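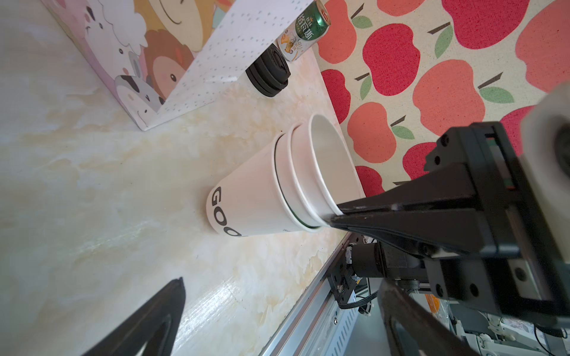
Wustport Community TV – Monthly Meeting, 27 August 2022

1. Fall series
Idrisa Biwott opened with great news – Fesby has picked up all 3 episodes of "Lyimo Street Stories"! Everyone loved the rough cut of the barber episode, especially the grandfather's song. Idrisa asked for the sound on the last interview to be cleaned up before

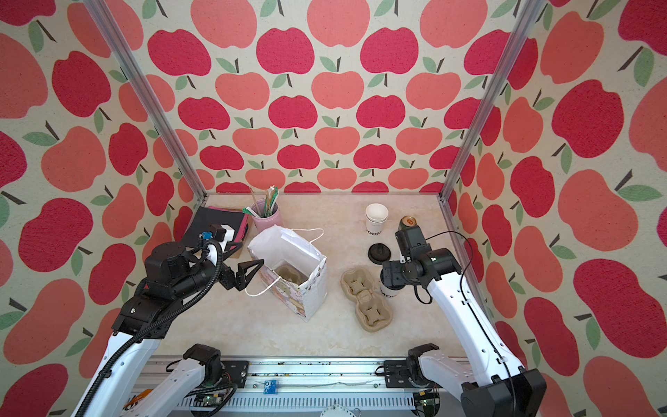 it goes over to Fesby. Agreed.

2. Launch night
Wiltell Hall seats 100 and 80 places are already spoken for, so we're thrilled. We'll print 500 flyers and start handing them out in September. Families from the show get the front rows. 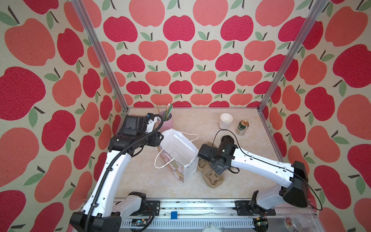
Stylized apples on the wall panels

3. Next meeting
Same room, same time. Idrisa to bring the trailer – can't wait!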